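Mivska and Prerkevico sign joint agreement on shared water supply

The municipal councils of Mivska and Prerkevico have signed an agreement to run their drinking water supply as a single service, ending a period of separate management in the two neighbouring towns. The document was approved in both chambers in January and comes into force at the start of the next budget year.

Under the agreement, the pumping station at Salgado will serve both towns, and the older station on the Prerkevico side will be kept as a reserve. A connecting main is to be laid along the valley road, with work divided into 4 stages. The first stage covers the stretch between the Salgado station and the Mivska cemetery, where the present pipe has failed repeatedly in recent winters.

Sérgio Cordeiro, who heads the water department in Mivska, told the council that the existing network could no longer be maintained by patching. He reported 43 bursts across the two towns during the past year, most of them on pipes laid before the present housing estates were built.

"Each town has been repairing its own half of the same problem," Mr Cordeiro said. "The crews meet at the boundary and one of them has to stop. From now on the work will be planned as a whole."

The contract for the connecting main has been awarded to Votetti, which submitted the lower of the two bids found to meet the technical conditions. The company is required to keep one lane of the valley road open during working hours and to restore the surface at the end of each stage. Bus services will follow their normal route, although the stop at the sawmill will be moved to the upper side of the junction until the first stage has been completed.

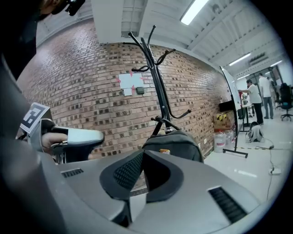
Residents will continue to receive separate bills until the two customer registers have been merged. The charge per cubic metre is to remain at its present level in both towns for the first year of the agreement. Any later change must be approved by both councils, and households must be told of it in writing at least eight weeks before it takes effect.

During the debate in Prerkevico, councillor Mayuree Ratanaporn asked for a written undertaking that the upper district, which has suffered from low pressure in summer, would not be left until the final stage. The text was amended accordingly, and 224 households in the upper district are now to be connected during the second stage. The amendment was adopted without a vote against.

Councillor Quentin Hoarau abstained on the agreement as a whole. He said that he supported the joint service but considered the provisions on staff to be too brief, in particular those concerning night duty and the use of vehicles. The mayor's office replied that existing contracts would be transferred on the same terms and that a separate paper on duty rosters would be put before both councils ahead of the summer recess.

The agreement also sets out how water quality results are to be published. Samples will be taken at the Salgado station and at fixed points in each town, and the results will be posted on the notice boards of both town halls as well as on the municipal website. At present only Mivska publishes its figures in full.

Ramiro Marín has been appointed to oversee the merger of the two services and will report to both mayors. His office will be on the ground floor of Mivska town hall, in the rooms formerly used by the land registry. Aminu Onuoha, the engineer in charge of the Prerkevico network, will remain responsible for daily operations there until the connecting main has been brought into use.

Short interruptions to the supply are expected while the new valves are fitted at Salgado. Notices will be delivered to the streets concerned, and a tanker will be stationed in front of the primary school in Prerkevico from 8 in the morning on the days affected. Residents who need water for medical equipment at home are asked to register with the water department in advance, either by telephone or at the counter.

The plans for the connecting main may be consulted at both town halls during normal opening hours. Written comments on the temporary traffic arrangements will be accepted until the end of the month.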